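Taking old workstations apart, slowly, in a shed in Pusden

Posted 2022-04-15

The shed is at the bottom of a shared yard in Pusden, behind a tile shop. Two rooms, one heater. The man who built the arm would rather not have his name on it ("my work knows I do this, they don't need to read about it") so he hasn't got one here. He fixes lifts for a living. Evenings he is down here with a robot arm, teaching it to service old computers.

Kettle first. Then the question everyone asks him, which is why.

"Because I had a pile of them," he says. An office in Zurnby was clearing out and he came home with a van full of workstations. 30 machines. Most worked. Some needed memory moved over from one to another, some needed a new coin cell, and he did the first few by hand and got bored. "I thought, I could spend a week on this or I could spend two years on a robot. So."

It has been a year and a bit. The project is called Oletti, after a brand of biscuit he says, though I couldn't find the biscuit.

The arm is second hand, 6 joints, bought in November from a college that had stopped using it. He won't say what he paid. The gripper he made himself, and this is the third go at it. The first was too fat to get into a case. The second was thin enough but the fingers bent.

"You can have thin or you can have stiff, and I wanted both. The fingers are fine now. It's the body behind them that's still too big. You get down in there with the side wall of the chassis next to you and there's no room to turn."

Why not take the board out, lay it flat on the bench?

"Everyone says that. It's cheating a bit. If I've got to take the board out by hand then I've done the hard part for it, haven't I. I want it to work in the case, with the cables where they are."

Cables are what he talks about most. They move. Screws stay put, slots stay put, you can measure those once and be done. A bundle of black cable lies where it lies, and it'll be somewhere else on the next machine. He tried tying them back, then decided that was cheating as well.

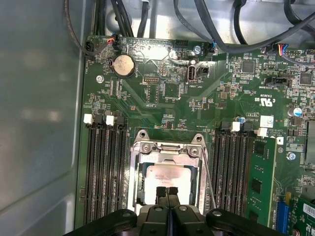
"The processor's the one I get nervous with," he goes on. "Memory is forgiving. You push, it goes in, the latch comes up. With the socket there's the lever and the bracket and you've got pins involved. So there we go very slow. I've got my hand on the stop button the whole time and my tea out of reach."

He broke one early on. Bent the lever on a socket, then made it worse trying to bend it back. That board is screwed to the wall over the door now.

The control software is mostly his, on top of a motion library a friend of his put him on to. Vītola, he calls his bit. It's the name of a street he lived on once. It does three things: finds the board, works out how the board is turned, and moves the fingers to wherever he's told it. The picking and placing he still teaches by hand, holding the arm and walking it through the job, over and over.

"69 goes at the memory so far. I write them all down in a book. Not on the computer, in a book."

And how many came off?

"Enough to carry on." He laughs. Then, a bit later, while looking for a screwdriver – "More than half. Put more than half."

What goes wrong is mostly dull. Light, for one. The heat spreader on a processor is pale and shiny and the camera doesn't like it, and the case walls throw reflections too. He's put a sheet of baking paper over the lamp and that helped more than a month of code did. Latches are a nuisance as well. Black ones on a black slot are hard to pick out, white ones are easy. He has thought about painting them all white and hasn't, same reason as the cables.

I ask about safety as the yard is shared and people wander in. There's a line of tape on the floor and the arm runs at a crawl. Power supply unplugged before anything goes near a board, every time, he has a tag he hangs on the lead. He's got a earth strap clipped to the chassis and another on himself.

Next is the coin cell. It sounds easy and he says it isnt, the clip wants a sideways nudge and then the thing pops up at you. He wants a fingernail for it basically. He is filing one out of a bit of nylon, it was in the vice when I left.

Any plans to sell it?

"Who to? Somebody with a load of old workstations and all the time in the world? That's me. I've already got one."

He's down there most evenings if you are passing. Knock loudly, the heater is noisy. He'll take dead boards of any make for practice, but no laptops please.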